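Support > Automation and Handling > Service Log > Closed with follow-up

Ticket 2956
Site: Bostville test hall, Cell 15
Reported by: Vedby Handling, cell operations
Severity: 2 (production stopped, no injury)
Subject: Protective stop during bin picking, cable package catching at low wrist positions

Summary of report

The operator on the October evening shift reported that the arm entered a protective stop while descending into the pick bin. The controller logged an external torque fault on the wrist axes. The cell was reset according to the site procedure and the same fault returned on the fourth pick. The operator then placed the cell in manual mode, locked out the gate and opened this ticket.

No person was inside the guarded area at the time of either stop.

Initial checks

Payload data were compared with the commissioning sheet and found correct. The tool centre point was re-measured and was within tolerance. Brake tests passed on all axes. The torque sensors were zeroed with the gripper empty and showed no unusual offset.

The bin location was then checked against the fixture drawing. The bin had moved a small distance toward the arm base. The site had been holding it with a clamp on the rim and relying on its own weight elsewhere. This was noted as a contributing condition, but it did not explain the torque reading on its own.
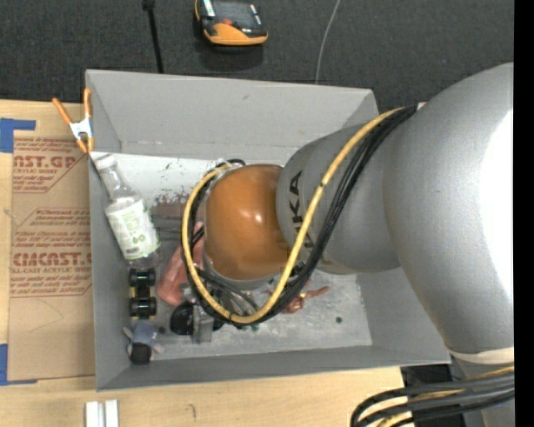

The fault was reproduced at reduced speed, 200 mm/s, with mixed test items in the bin. It occurred only when the wrist was rotated past its usual range to reach an item close to a wall. In that posture the outer cable loop hangs lower than the planner allows for. The collision model in use represents the wrist and gripper but contains no volume for the cables. The planner therefore accepted poses in which the loop could press against the bin or its contents.

Cause

The cable package was re-routed during the last gripper change and was left with more slack than the Abernathy installation guide permits. The collision model was not updated after this work. The change record for the gripper is signed off, but the section for cable clearance is blank.

Corrective action

1. The slack was taken up and the package was re-tied at the wrist. Full rotation was tested by hand in manual mode, with no pulling at either end of travel.
2. A cable envelope was added to the collision model.
3. Wrist rotation was limited in the picking program until the revised model has been approved by Gretwood.
4. The bin was returned to its drawn position. The site has been instructed to fit fixed stops before automatic running resumes on unattended shifts.
5. The outer jacket of each cable was inspected along the loop. Light rubbing was recorded on one cable. Replacement is not required at this time.

Verification

The cell completed 1000 consecutive picks without a protective stop. Average cycle time increased slightly as a result of the rotation limit. Items lying against the bin wall are skipped more often than before, and the site has accepted this as a temporary condition.

Outstanding

Gretwood is to review the revised collision model and confirm whether the rotation limit may be removed. Vedby is to complete the missing section of the change record and forward a copy to this desk. Until both are received, operators must not raise the torque threshold to clear a repeat fault. Any further stop on the wrist axes is to be reported under this ticket number.

Status: Closed with follow-up

Related tickets
Gripper change: cable clearance form revised
Bin position drift, Cell 15
Protective stop after manual reset, Bostville
Torque sensor zeroing procedure, current version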